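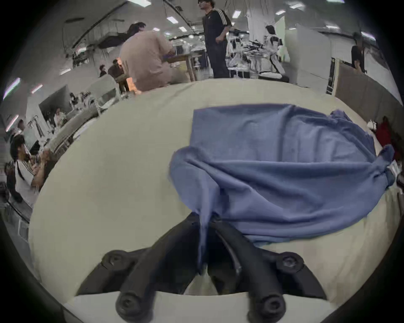

Blue cloth on the table, crumpled.

How to pack for a cold-weather train trip with one small bag

5 min read

I used to drag a huge suitcase onto every winter train and regret it by the second transfer. Last winter I did the whole Gatbridge to Dradance line with a 29-liter backpack, and I'm never going back! Six stops, snow at most of them, and everything I owned fit on my lap.

Step 1: Lay it all out the night before

Put everything you want to bring where you can see it, then take away a third. I mean it. My first pile had four sweaters in it (four!) and I ended up wearing the same gray one nearly every day.

Step 2: Wear the heavy stuff

Boots, coat, thickest pants, scarf – all of that goes on you. The cars on this line are heated like a bakery, so keep a T-shirt underneath and peel off layers once you find your seat. There are hooks by the windows, but they fill up fast at Trerkgate, where half the town seems to get on.

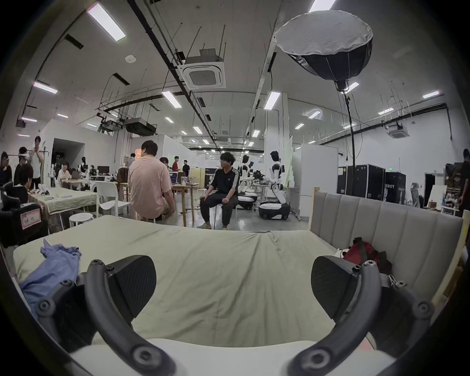 I also stuff my gloves and hat into the coat sleeves when I hang it up, and that has saved me from losing them more than once. If you're changing trains in a hurry, you just grab the coat and run.

Step 3: Fold flat, then roll

Fold shirts and pants in half lengthwise, smooth them down with your hand, and roll from the bottom up. Socks go inside your spare shoes if you're bringing any. Thermals go in last, right at the top, for those evenings when the hostel radiator gives up.

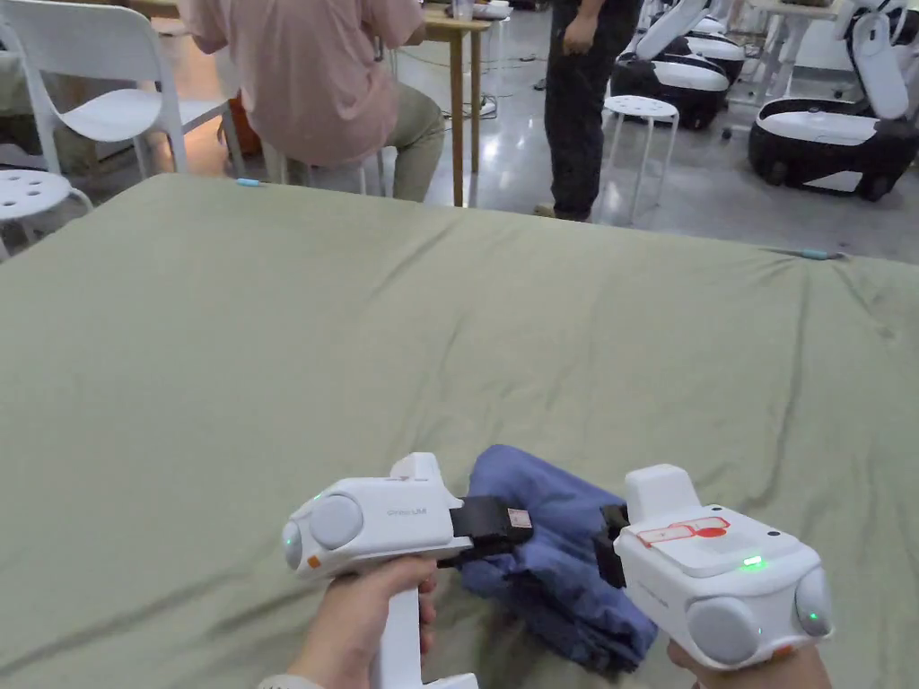
Step 4: Keep a seat pouch

Mine holds my ticket, charger, lip balm, a pen and way too many snacks. The full ride is 262 miles and the café car closes early, so bring a sandwich. A locker at Dradance station takes most of a day pack, but not a suitcase – one more reason to go small.

Related posts
Two slow days in Trerkgate
What I ate at the Hauksdóttir guesthouse
Window seat or aisle on the Dradance line?
40 little things I pack every winter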